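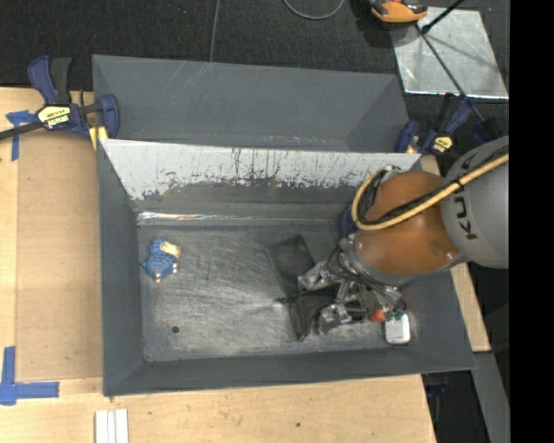 Surface Coatings and Wear
Unit 4 handout: How painted and plated metal fails in daily use
Instructor: Denise Haworth
Lab: Nimal Ekanayake

Read this before the May lab. Bring it with you, along with the data sheet from Unit 3.

1. What a coating is for

Bare steel rusts. Most of the steel you handle has something on it to slow that down: paint, powder coat, zinc, or a thin film of oil. A coating may also be there for color or to make a surface easier to clean. In this unit we look at coatings on shelves, trays, bins, chutes and carts, the sort of metal that gets loaded and unloaded all day.

Two words get mixed up in student reports every year. Adhesion is how well the coating holds on to the metal. Hardness is how well the coating resists being dented or scratched. A hard coating with poor adhesion comes off in flakes. A soft coating with good adhesion gets marked but stays put.

2. Kinds of damage

Scuff. A shallow mark, often curved, left when something slides or is turned on the surface. Scuffs change how light reflects and may not remove any coating at all. Tilt the part under a lamp to see them.

Scratch. A narrow groove with a clear direction. Write down the direction. Vertical scratches on a side wall usually come from things being lowered in or pulled out.

Scrape. A wide area where the coating has been worn away or pushed off. Look at the edge. A ragged edge suggests the coating let go in pieces. A smooth, feathered edge suggests slow rubbing.

Blister. A raised spot with gas or liquid under it. Do not pop blisters before they have been recorded.

Undercutting. Rust spreading beneath the coating from a scratch or a cut edge. You can't judge it by eye. The loose coating has to be lifted with the blade and the width measured.

3. Where wear shows up first

Upper edges and rims take the most knocks. Floors take the most sliding. Inside corners collect grit and water, so they tend to rust before they wear. Drilled holes are weak points if they were cut after coating, since the bare edge is open to the air. When you sample a part, take at least one reading from each of these areas.

4. The Plesov tray study

We will use this as our worked case. The shop at Plesov had 219 steel trays in use, half powder coated by Ansah and the rest wet painted in house. Casimiro Casado ran the inspection. Each tray went through 2,000 load cycles, and film thickness was read at the rim and at the center of the floor.

The average starting thickness on the powder coated trays was 100 microns. At the end, the floors had lost 20 microns on average. Rim readings were too scattered to average, and Casado left them out of the table. His note says the rim chips went straight to bare metal, so a thickness figure for what was left told him very little.

Questions came up last term about the wet painted group. Those trays were cleaned with a different product partway through, and the two groups should not be compared on floor loss. Use the powder coated figures only.

5. Lab procedure

Work in pairs. Abdul-Rahman Abugri will hand out the panels and gauges.

Wipe the panel with a dry cloth. No solvent.
Zero the gauge on the bare reference plate.
Take five readings in each marked area and write down all five.
Cut the cross-hatch with the Davent blade, then apply the tape and pull it off at a steady rate.
Grade the result against the chart on the wall by the sink.
Put used blades in the sharps can.

If a reading is far from the other four, take a sixth and keep both. Do not erase anything on the sheet. Cross it out with one line and put your initials next to it.

6. Reading

Barua, course reader, chapter 7, sections on adhesion and film build. Skip the section on marine paint.
Lestton shop notes, pages on touch-up and recoating.

Obaidul Barua will take questions on the reader during the second hour. Lab sheets go in the tray outside the lab by 4:30 p.m. on the day you do the work. Late sheets are graded out of half.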